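Can a machine do the laundry yet? Hangers, bins and other small jobs
Eduvdale Workshop Forum > Automation > General discussion

torquespec
Jun 22, 2025

Splitting this off from the CNC tending thread before a moderator does it for me. The claim over there was that household and light shop chores are "basically solved" and that what remains is price. I don't agree, and I'd like to keep the argument to specific tasks.

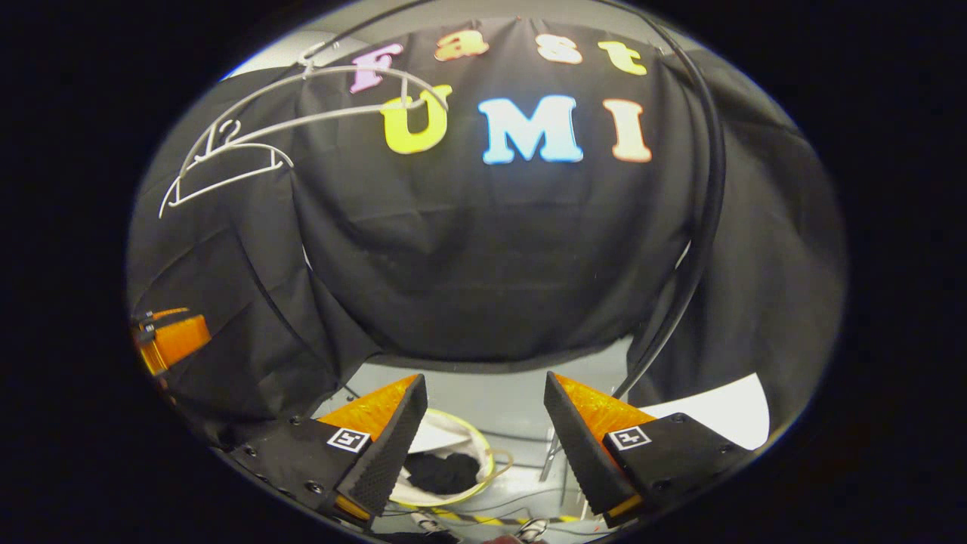 My position is that anything involving cloth plus a second thin object is still unsolved at a useful rate. Clothes hangers are the case I keep coming back to. A wire hanger has very little area to grip, it swings when touched, and the hook has to go over a rod with the opening facing the correct way. Then the garment goes on it, and the garment has no fixed shape. Two parallel fingers with good pads can do each step separately. Doing all of them in sequence, unattended, is a different specification.

For scale, I timed myself in January. 62 garments from basket to rod, no hurry, and I dropped one. If someone has a machine that does that load without a person standing next to it, post the log.

mill_and_mop
Depends what you count as a chore. Floor cleaning is done. Dishwashers are done and nobody calls them robots because they don't have arms. You picked the worst possible item and generalized from it.

torquespec
I said cloth plus a thin object. I didn't mention floors.

mill_and_mop
Title says "laundry yet? Hangers, bins and other small jobs." Bins are easy. Rigid part, known bin, fixed location, we've been doing it at work for years.

Ju-won Shin
I maintain two cells at Prerkix, small stamped parts, bin to fixture. Some numbers so we have something to argue over. The older cell runs 800 parts between interventions on a good shift and 300 on a bad one. The difference is nearly always the bin. If the liner bunches up, a part ends up under a fold and the arm either misses it or grabs liner and part together. We took the liners out and the problem went away, but then the parts got scratched and the customer complained, so the liners are back in, clipped down.

So I'm between the two of you. Rigid parts are fine. Rigid parts lying in something soft are already a harder job, and most houses are soft nearly everywhere.

torquespec
What is the cell doing about the double grabs? Force threshold?

Ju-won Shin
Finger width at close. If the gap reads wide, it opens and retries twice, then stops and turns on the light. Somebody walks over. The walk takes longer than the fix.

gantrygoat
The retry logic is the part that matters and it gets left out of every video. One clean pick says almost nothing. I want attempts, failures, and what the failures looked like. A machine that fails by stopping is acceptable in my kitchen. A machine that fails by carrying on is not.

Also agree on pads. I changed from smooth rubber to a crosshatch pattern on my bench gripper and fabric pickup got noticeably better. Wire got worse, it finds a groove and sits crooked. Still haven't found one pad that I like for both.

plainwasher
Counterpoint from the learning side. The old way was to write a routine per object, which is why hangers looked hopeless. With demonstrations you collect a person doing the task with the same fingers the robot has, and the policy picks up the little corrections you'd never think to program. We did 135 demonstrations of hanging a dish towel on a hook in the Drillstead makerspace and the result was usable. Slow, but usable.

torquespec
Usable meaning what? Same towel?

plainwasher
Same towel, three hooks. With a thicker towel it went for the corner correctly and then didn't lift high enough. I'm not claiming it generalizes. I'm claiming 135 tries by two people over an afternoon is cheap next to what that used to cost in programming time.

mill_and_mop
An afternoon of labor to hang one towel. I rest my case, whichever side it was on.

gantrygoat
Did you change the lighting or the background between training and testing?

plainwasher
Lighting yes, background no. Fair question. I'd expect it to drop with a different wall behind it. I'll rerun when the bench is free and put the failures in a table.

torquespec
Then I'll restate so we're not arguing past each other. Task: one wire hanger, one T-shirt, start with the shirt crumpled in a basket, end with it on the rod and both shoulders seated. Any hanger, any shirt in adult sizes. No resets by hand. Report attempts and finishes.

Ju-won Shin
Both shoulders seated will kill most entries. I'd allow one shoulder off by a finger width or you'll get no data at all.

torquespec
No. My shirts fall on the floor with one shoulder off.

plainwasher
I'd do it with plastic hangers first. Wire reflects, and the depth camera we have loses it against anything bright.

torquespec
Plastic as a separate class, fine. Put the hanger type in the log.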